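Bench notebook — suturing cell, Condbridge
17 July 2025

Start of day. Cell was left parked by Llinos last night, brakes on, drapes off. Note on the monitor says "lower arm wrist roll feels notchy past halfway, upper ok". Agree after five mins of hand-driving it. Not the motor. You can feel it with the instrument on and it's gone with the instrument off, so it's in the tool or the adapter plate.

Pulled the lower instrument. Adapter discs: three fine, number four (roll) has a flat worn on one lobe of the coupling. Swapped the disc from the spares tin. Spares tin is now down to 2 of that type — Llinos please add to the Wudent order, they take forever.

Refit, re-home. Roll is smooth through the full range now. Didn't trust it so did it again cold after lunch, same.

Cable tension while I was in there. Upper instrument grip cable was a bit slack compared to the sheet, jaws were slow to start closing when driven from the console. Took it up a quarter turn, rechecked, took it back an eighth. Fine now. Pitch cables left alone, they're matched and I don't want to chase them again like in the spring.

Use counter on the upper instrument says 127. We said we'd look hard at them past 100 and I don't think anybody did (me included). Looked now under the loupe: no fraying at the wrist pulleys that I can find, pins tight. Back in service but put a yellow dot on the housing. If you see a strand standing up, it comes off, no arguing.

Camera arm. White balance had drifted, everything too orange, redid it against the card. Cleaned the window with the lens paper NOT the blue wipes, the blue wipes leave a film. Whoever is using the blue wipes please stop.

Hand-eye registration next. First attempt residual was rubbish, because I had forgotten to tighten the lower arm's setup joint after moving the cart. Tightened, repeated, good. Saved over the old file, old one kept with _prev on the end. The Drelarlow script still writes to the wrong folder if you launch it from the desktop icon, so launch from the terminal until Morfudd fixes it.

Then a stitching run on the tissue, curved needle, same pale thread as before. Want to see the handover between the two tools since thats where the bad roll was hurting us.

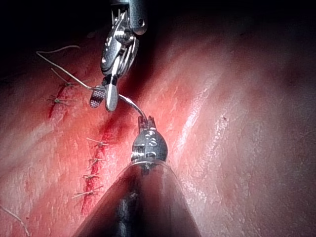

Handovers felt much better than yesterday. Lower tool takes the needle without that little kick in roll that we used to get just as it settled. One regrasp where I came in too steep and had to back off — operator, not machine. Speculars are still a pain on the right hand side with the lamp where it is. Tracker doesn't like it. Tried dropping the lamp one notch, helped the tracker, but then the far side goes too dark to work in. Put it back. A diffuser might be the answer, there's a sheet of frosted stuff at Lowther I can cut up.

Log from the run is saved as run 2858. Had a quick look at motor currents for the lower roll axis and the spike is gone. There's a smaller bump on pitch in the same log that I don't remember from before. Could be the new disc bedding in, could be nothing. Will overlay the old log tommorow and see.

One stop during the afternoon. Console dropped to safe hold, message was "instrument engagement lost, arm 2". Tool was still seated when I went over. Unclipped and reclipped the sterile adapter, came straight back. I think the spring latch on the left is tired. Squeezed it back into shape with pliers, which is a bodge, so don't call it fixed. Proper latch is a Wudent part too, add to same order.

Shutdown and cleaning:
Both instruments off, flushed, brushed at the wrist, blown through, oiled, on the rack tips down.
Let them sit 10 min in the warm rinse first, not straight to the brush. Dried gunk in the pulleys is how we lost the last one.
Needle back in the sharps block.
Arms parked, brakes checked by hand on each joint. Arm 2 setup joint sags a hair when you lean on it, same as always.
Cart locked, console off at the wall.

Left to do:
Overlay pitch current, old log vs 2858
Latch and roll discs, Wudent (Llinos)
Folder bug in launcher (Morfudd)
Diffuser from Lowther, me
Write up the torque check for the adapter plate screws, it's still only in my head and on a post-it — post-it is on the inside of the cabinet door if anyone needs it before I get round to it

Morfudd Voyle wants the cell from first thing tomorrow for the console latency test. Fine by me, but please leave the lamp and camera arm exactly where they are, I've taped the positions. If the cart has to move then redo the registration afterward, and check the setup joint is tight BEFORE you start, see above.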